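Curklow Sheriff's Office: Permits and Licensing FAQ

Where do I apply for a security guard card?
At the Licensing Unit, 74 Bornar Street. The fee is $50.
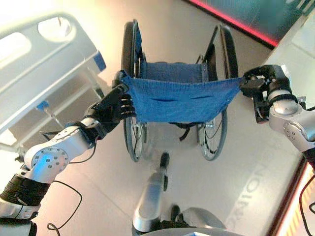

Applicants must appear in person for fingerprinting. The print station is on the ground floor. An applicant who uses a wheelchair with large spoked rear wheels, like the blue one shown, may remain seated in it for prints.

Can someone else file for me?
No.

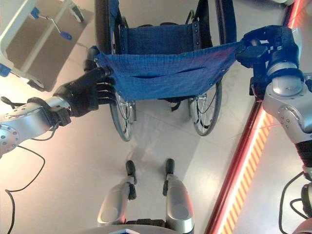

Page last changed: 01/10/2023

How do I report a change of address?
Submit Form 2364 within 50 days of the move.

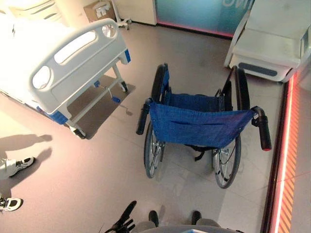
The form must carry your card number and both addresses. There is no fee.

What if my card is lost?
File a loss statement with Robel Zeleke, Licensing Clerk.

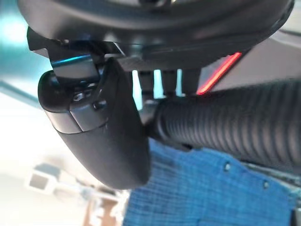

A replacement card keeps the original expiration date. Working without a valid card carries a fine of up to $500.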